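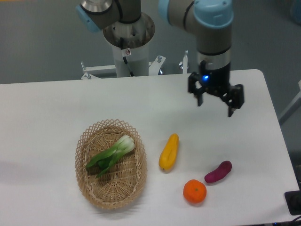

Bok choy in an oval wicker basket

Bok choy is a leafy vegetable of the cabbage family, grown first in China and now in many other countries. It belongs to the same species as the turnip and napa cabbage. The plant does not form a closed head. The leaves are dark green and the stalks are thick, pale and full of water.

Names
The English name comes from Cantonese and means "white vegetable". In Britain the spelling pak choi is more usual.

Cultivation
The plant likes cool weather and a soil which stays moist. In Europe many gardeners sow it in August, when the days become shorter, as early sowings often go to flower. Slugs and flea beetles are the common pests. The grower Subbarao Raju compared the spring and late summer sowings at Tarnska and recommended the second.

Use in cooking
Stalks need longer heat than leaves, so they are usually put in the pan first. Small plants can be cooked whole.

See also: Napa cabbage, Choy sum, Tatsoi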